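Bavadano Alterations and Repairs
Frequently asked questions

Dropping off and collecting

Do I need an appointment?

No, for most things. Bring the garment in during opening hours and we will look at it at the counter. You do need an appointment for wedding clothes, tailored coats and anything being recut through the shoulders. These fittings take longer and we keep the back room free for them. Ring the shop or ask at the counter to book one.

Where are you?

We are on the ground floor of the Abreu arcade, at the end furthest from the bus stops. Go past the key cutter and we are on the left. There is a step at the arcade's front entrance. The side entrance is level and stays open until 6 in the evening.

How long will my repair take?

A plain hem or a button usually takes a few days. Zips take longer if we have to order one to match. Coats and lined jackets take longer again, and we will give you a collection date when you leave the item. August is quieter than the rest of the summer, and the weeks before school starts are the busiest of the year. If you have uniforms to be taken up, bring them early.

Can you do it while I wait?

Sometimes. Loose buttons, a dropped hem on unlined trousers and small seam splits can often be done on the spot if no one is being fitted. Please do not rely on it if you have a train to catch.

What do I need to bring when I collect?

Your ticket. The ticket carries a number, such as 1049, and the same number is pinned to your garment. If you have lost the ticket, bring something with your name on it and be ready to describe the item. Someone else can collect for you if they have the ticket.

What happens if I don't collect?

We keep finished work for 60 days after the collection date. We ring you before that time is up, using the number you gave us, so please tell us if it changes. After 60 days the item goes to a clothing charity and we can't get it back. If you are going to be away, tell us and we will put a note on the ticket.

Do you take things by post?

Not for fitted work. We will accept posted items for zip replacement, patching and relining, where we don't need to see the garment on you. Write your name, telephone number and what you want done on a sheet of paper and put it in the parcel with the garment. Return postage is added to the bill.

Preparing your clothes

Should I wash things first?

Yes please. Everything needs to be clean before we work on it. Dirt blunts needles, and pressing can set a stain for good. If a garment comes in unwashed we will hand it back. Clothes that have been dry-cleaned should be aired for a night before you bring them.

New cotton and denim should be washed before being shortened, and so should linen. They can shrink in the first wash, and a hem set before then may end up too high.

Should I bring the shoes I'm going to wear?

For trousers, long skirts and dresses, yes. The height of the heel changes where the hem falls. For wedding clothes, bring the underwear as well.

Can I pin it myself at home?

You can, and for simple hems it works well enough. Use steel pins placed across the fold, and pin both legs. People often have one leg slightly longer than the other, so we will not copy one side to the other unless you ask us to. If you send us something you have pinned yourself, we sew to your pins.

I have a bit of the original fabric. Is that useful?

Very. Bring it, along with spare buttons and any thread that came in the little bag. Cloth cut from an old hem is often the only exact match for a patch.

Prices and payment

Why are there no prices on this page?

There is a list on the wall behind the counter for the common jobs. We don't put it online as the cost depends on the lining, the number of seams and whether somebody has been at the garment before us. We quote before starting and we do not go above the quote without ringing you.

Is there a deposit?

Any job quoted at £80 or more needs half paid in advance. Everything else is paid for on collection. We take cards and cash.

Is it worth repairing something cheap?

That is up to you. A new zip can cost more than the skirt it goes into. We will say so if we think the money is poorly spent, though people have their own reasons for keeping things and we don't ask what they are.

Do you guarantee the work?

Yes. If our stitching comes undone, bring the item back and we will redo it free of charge. The guarantee does not cover new damage to the fabric beside a repair, which is common with old sheets and thin jeans.

Fit and alterations

How much can trousers be let out at the waist?

It depends on what the maker left inside the back seam. Turn the waistband over and look. Men's suit trousers normally have spare cloth there and women's trousers often have very little. If there is none, we can sometimes put in a panel, but it will show when you take your jacket off.

Can you make a jacket smaller across the shoulders?

It can be done and we don't recommend it for most jackets. The sleeves have to come out, the shoulder is recut and the sleeves are set back in. It is the most expensive alteration on the list. Zulmira Bragança does all our shoulder work and will tell you frankly at the fitting whether it is worth doing.

My sleeves are too long. What are the options?

Sleeve length can be altered from the cuff end or from the shoulder end, and the cuff end is cheaper wherever the design allows it. Plain jackets are simple. Jackets with working buttonholes are not, as the holes can't be moved, so those are shortened from the top.

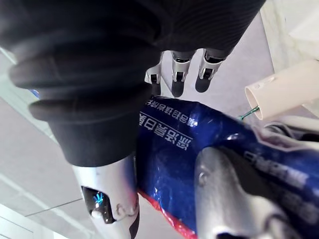
Casual jackets and heavy sweatshirts are a separate case, and we see a lot of them in autumn. Extra length has to go somewhere, so it collects in folds further up the arm and the wearer stops noticing it. The black sleeve shown here has that look, with heavy folds above and the cuff bunched up at the end. When you come in for a sleeve fitting, pull the whole sleeve down flat and let your arm hang by your side before we mark anything. We then bend the elbow and check again. If the cuff is a separate piece, we take it off, shorten the sleeve and sew the same cuff back on, so the garment keeps its own finish. Stretchy cuffs that have gone slack can be replaced at the same time, although the new one may not match in colour, particularly on blacks that have faded.

Can you lengthen sleeves?

By a little, if there is cloth turned up inside. The old fold line may remain visible as a pale or shiny mark and pressing does not always remove it. On knitted garments we can add a deeper cuff.

Do you alter knitwear?

Some. We shorten and take in machine-knitted jumpers and cardigans. Hand-knitted pieces are looked at one by one. Moth holes in fine knitwear can be darned, and the darn will be neat but not invisible.

Do you work on leather?

Only soft leather and only simple jobs, such as relining pockets or changing a zip. Needle holes in leather are permanent. For anything structural, try Vareck, the saddler on the other side of the market square. They are a separate business and we can't quote for them.

What about waterproof jackets?

We replace zips and mend tears. A row of stitching lets water through unless it is sealed, so we tape the inside of repairs on coated fabrics. The tape holds up well to rain and badly to tumble dryers. We can't restore a waterproof layer that is flaking off.

Workwear and larger orders

Do you do uniforms for companies?

Yes. We hem, badge and repair workwear for several local firms, including Prorker, who send theirs in each fortnight. Business customers have an account and are invoiced monthly. Please label each garment with the wearer's name. Unlabelled ones go back in the bag as they came.

Can you sew on badges we supply?

Yes, by machine, on most garments. Mark the position with chalk or a pin, or send one finished garment for us to copy. Badges on sleeves go above the elbow unless you say otherwise – lower down they catch on things and come away. Badges below a pocket have to be sewn by hand and cost more.

Do you alter protective clothing?

No. Flame-resistant, high-visibility and padded safety clothing should go back to the supplier. Moving a seam or a reflective strip can change how the item performs, and we have no means of testing it afterwards.

Other questions

Do you teach sewing?

Not at present. We ran evening classes in hand repairs for two winters and may do so again. There is a list at the counter for anyone who wants to be told.

Do you sell thread and buttons?

There is a small box of odd buttons by the till, and you are welcome to go through it. We don't sell thread.

Can I leave old clothes with you for scraps?

We take clean cotton sheets and shirts, which we use for pocket linings and test pieces. We have no space for anything else. Please don't leave bags outside the door when we are closed.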